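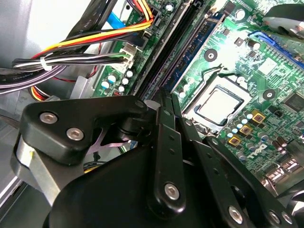
The cables arrive first. Power in at the top of the board, blue data cable close behind.

FOR IMMEDIATE RELEASE
11 Apr 2020

Tiltetti Opens a Second Round of Old Desktops, Lids Off

Tiltetti, the repair shop that takes in office computers other people have stopped looking at, will strip, sort and rebuild 200 more of them between now and the end of August. The machines come from Stuslow, a records storage firm that kept them in a back hallway for longer than it cares to say.

The first round covered 100 desktops. Of those, 80 went back out the door to households that asked for one. The rest gave up their parts, which were put in bins and labeled in handwriting that the shop is working on.

"People expect the inside of a computer to look like the future," said Mahlet Shiferaw, who runs the bench at Tiltetti. "It looks like the drawer where you keep the extension cords. We like it in there."

Each case gets the same treatment. The cover comes off, the power supply is checked, and the cables are followed from one end to the other by somebody with patience. Cables that still have a job keep it. Cables with no job go in the bin marked Maybe, currently the fullest bin in the building.

A power supply that fails its check is replaced. A power supply that passes gets a green dot and no further praise.
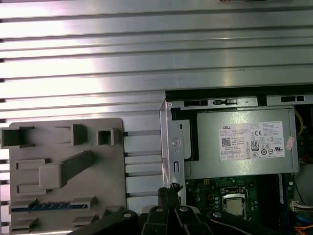 What Households Can Expect

Every rebuilt desktop goes out with a keyboard, a mouse and a printed sheet that explains where the power button is. The sheet was added after the first round. It has been the most popular thing the shop has ever written.

The computers are not fast. They will handle homework, letters, bills and a video call if everyone sits still. Tiltetti does not promise games and would rather not be asked.

Mersha, the shop's parts supplier, is sending 688 cable ties for the new round. Etenesh Seyoum, who handles requests and pickups, believes this will last until May. Shiferaw believes it will last until lunch.

"I have seen her tie a cable to another cable tie," said Seyoum. "I put in for more."
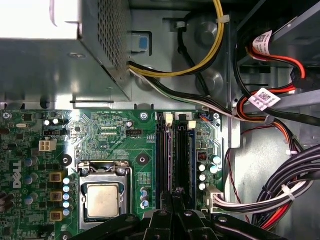 Inside a Dell desktop: white tie on the yellow and black wires, stickered cables over by the drive bay.

Households can ask for a computer by phone or by leaving a note in the shop's mail slot. Pickups are at the side door, one at a time, and the box will be waiting on the step. Please bring a car or a strong cousin.

Offices with old desktops to give away should remove any sandwiches first. Tiltetti wipes all drives using Prokoris, its own checklist, before a machine is passed on.

About Tiltetti
Tiltetti repairs and rehomes desktop computers. It does not do phones.

Press contact: Etenesh Seyoum, Requests and Pickups, Tiltetti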